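How to report a break-in after the fact

If you come home or open up the shop and find someone has been inside, and they are clearly gone, you don't need the emergency number. The Wundstead police desk takes these reports by phone or through the online form. If you think anyone is still in the building, leave and call emergency.

Before you call

Stay out of the room where they got in. Don't sweep up glass or close the window. Take photos from the doorway.

Write down when you last locked up and when you found the damage. The officer will ask for both.

Making the report

Use the online form only if the loss is under $2,000 and no one was hurt. It times out after 80 minutes, so have your list ready. For each item give the make, colour, serial number and what you paid. Keys and bank cards go in a separate box on page 3.

You'll get a file number by email. Your insurer will want it before they open a claim. If it hasn't come within 6 hours, check your junk folder and then phone the desk.

Adding to a report

People often notice more missing a few days later. Don't file a second report. Reply to the email with the file number in the subject line and list the extra items.

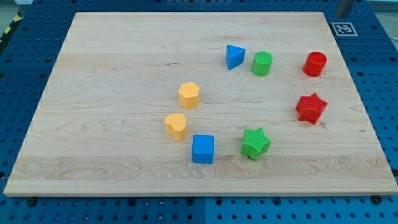
Jayawardena wrote in to say that the form wouldn't accept a serial number with a dash in it, and that leaving the dash out got it through.

If you find something you had listed as stolen, tell the desk so it can be taken off the file.

Page last updated 4/13/25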